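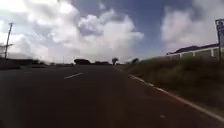
The Slow Road to Bundura

Most people who drive from Vorkunus to Bundura take the motorway and arrive with nothing to tell. I took the old road, in July, with a small car and a bag of apricots, and I needed half a day for it.

The old road was the main road once. It was built wide, for trucks that now go another way, and the surface is still good. After the last roundabout at Vorkunus the land becomes flat and the sky becomes very large. You must like clouds if you come here. I met two tractors and one man on a bicycle, who lifted his hand to me as if we were neighbors.

At Ramalho the shop sells bread until noon and fishing hooks all day. The village has 400 inhabitants and a very good plum cake. I ate mine on the church steps and bought a second piece for the car.

After Ramalho the grass has the right side of the road to itself for long stretches. It grows tall on the bank, green mixed with dry brown, and you see the houses only in pieces behind it. One long, low building stands up there with a dark gray roof, and a white fence goes along its front. I slowed down for this fence. I grew up in a town of walls, and a fence you can look through still seems to me very polite.
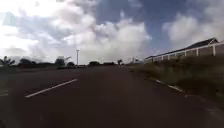

Where to stop

Flarneck is the only place on the way with beds. The guesthouse has 2 rooms, both over the kitchen, so you wake up with the smell of coffee. Pay in cash, and ask for the room with the balcony. Fill the tank before you leave Vorkunus, as the pump in Flarneck closes early.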